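Statard Introductory Robotics, Second Edition
Rochelle Stubbs

Chapter 7
Chores: What Machines Can and Cannot Do Yet

A factory robot can place the same weld on the same car door all year. Ask it to clear a kitchen counter and the job falls apart quickly. The counter is different every time. A cup has been left on its side, a bag is half open, and a towel lies over the thing that has to be moved.

This chapter asks how close machines are to doing ordinary work in homes and small shops. We start with the shop floor, where the objects are stiffer and the rules are clearer. Tidying stock is a good first case. A worker picks up a long, narrow pack, looks at the label, and sets it where it belongs. Most people learn the task in a minute and never think about it again. 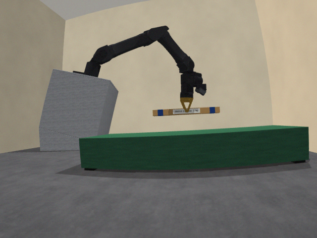
Can a robot take over the tidying in a small workshop today?
Parts of it, if the items are rigid, the lighting is steady, and a person is near enough to step in when a grasp fails.

The middle of that answer matters more than it seems. A grasp is only one step. The machine must first find the object, decide where to hold it, close its fingers, lift, carry, and let go in the right spot. If each of six steps works nine times out of ten, and the steps fail independently, the whole chore works only a little more than half the time.

Long objects add a problem of their own. Held near one end, a long pack tips and can twist out of the fingers. Held near its balance point, it stays level, but the fingers may cover the very print that tells the robot what it has picked up. Neighboring packs make things harder – a gripper needs room on both sides before it can close.

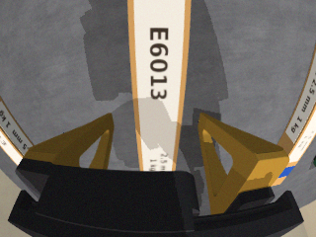 Page last modified: December

Labels such as E6013 and 2.5 mm are easy for a person to read sideways or upside down. Software can do this too, but it has to be trained or told to expect it. Shadows that fall across a label, including the arm's own, can change how the print looks from one moment to the next.

Much of this practice now happens in simulation. In a course project called Juna, students ran 1352 simulated pick-and-place attempts before using a real arm. The simulator let them repeat a failed grasp from the same starting point, with one setting changed. It did not give them real friction, worn cardboard, or dust on the sensor. Those came later, and 42 of the first 108 real attempts ended with the object in the wrong place or still where it began.

Numbers like these need care. A success rate means little until we know what was counted. Did the object only have to leave the surface, or did it have to arrive? Was a second try allowed? Section 7.3 returns to these questions.

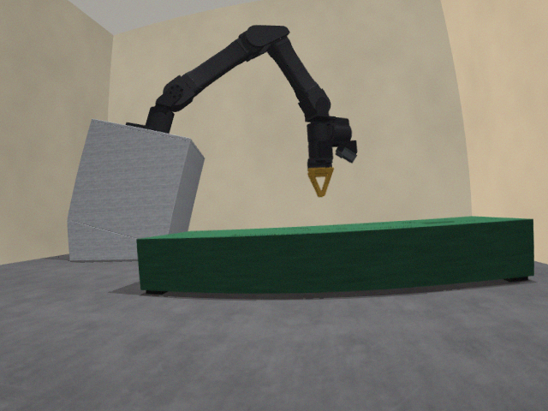
Key Terms

Grasp – a hold on an object that is firm enough to lift and move it.
Gripper – the part of a robot that does the holding.
Pick-and-place – lifting an object from one position and setting it down in another.
Simulation gap – the difference between how a task goes in software and how it goes with real equipment.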